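How to Catalog a Comic Collection Without Losing Your Whole Weekend

I put this job off for years, and I know plenty of you have too, because you write and tell me so! My own collection stands at 3,272 issues as of June, and every one of them is now in a plain spreadsheet I can search from my phone while I'm standing at the dollar boxes at Lanley Comics, trying to remember whether I already own Flerkavine number five. (I did. I owned two.)

Start with the spreadsheet, before you touch a single box. You want columns for title, volume, issue number, publisher, cover version, condition and box number. I added one for writer later on and had to go back through everything, so put it in now if you care about that sort of thing.

Volume trips people up more than any other column. Justar has been restarted four times, and each time the numbering went back to one, so "Justar 10" by itself could mean any of several books. Look at the small print inside the front cover — it's usually on the first page or the inside cover — and copy the year the series began. Go by that and ignore the big number on the front.

Now pull one box. Just one, please. A short box holds up to 200 comics if they aren't bagged too thickly, and that's a good evening's work with a pot of tea and something on the radio. Sort by title first, then by volume, then by issue, and only then start typing. 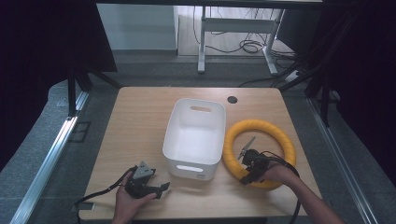

Strays are going to turn up, and they need a place to go while you work. I mean the annuals, the free giveaways, the Brophy one-shots that don't belong to any series. An open plastic bin like the white one on the table does the job nicely, as long as your comics can lie flat in it without bending, and the handle cutouts make it easy to carry to the next room when supper's ready. Type the strays in last, under their own box number.

When a box is finished, write its number on the short end in pencil and save your file in two places. Then go to bed, and pull the next one tomorrow.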